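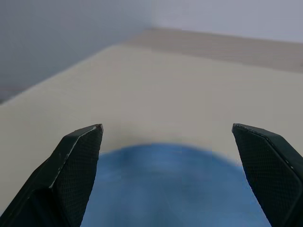
Toàn Mạc thinks I should have left the table alone. A cream top shows every pencil mark and coffee ring, he wrote under my last post, and it would have been less trouble to paint it a dark color and be done. He may be right about the trouble. I kept it pale anyway.

The table came with the house on Esgate. It was in the back room when I moved in, too wide to go through the door, and for two years I piled mail and paint cans on it. In July I finally moved all of that to the shelves and washed the top with dish soap. Most of the gray film came off on the first pass. The rest took baking soda and a soft cloth — no scouring pad, which would have left scratches I'd be looking at for years.

After that I had to decide what the table was for. I had been sorting small stuff on the kitchen counter and then moving it all at dinnertime, sometimes with a screw or a button left behind in the fruit bowl. Now that work gets done in the back room. I keep the middle clear and bring over one box at a time.

The walls are gray and I haven't touched them. Fidel Saavedra offered me half a can of Duvton white left over from his hallway, and I said no. Gray next to cream looks fine to me, and I didn't want to move the shelves again.

A few things I'd do differently. I bought a desk lamp with a clamp before measuring the edge of the table, and the clamp was too small by a hair, so the lamp went back. The replacement has a weighted base and takes a 60 watt bulb, though I use a weaker one. I also put felt under the legs, which made the table slide every time I leaned on it. Rubber pads fixed that. They come in packs of five, for reasons I can't guess, so I had to buy two packs for a table with four legs.

Toàn also asked how I keep it clean. I wipe it down at the end of the day with a damp cloth and then a dry one. Pencil comes off with a plain white eraser. Ink I haven't solved, so pens stay in the kitchen.

Next is the drawer, which sticks. I've tried candle wax on the runners and it helped for a week. I may have to plane the side down a little, and I need to borrow a plane for that.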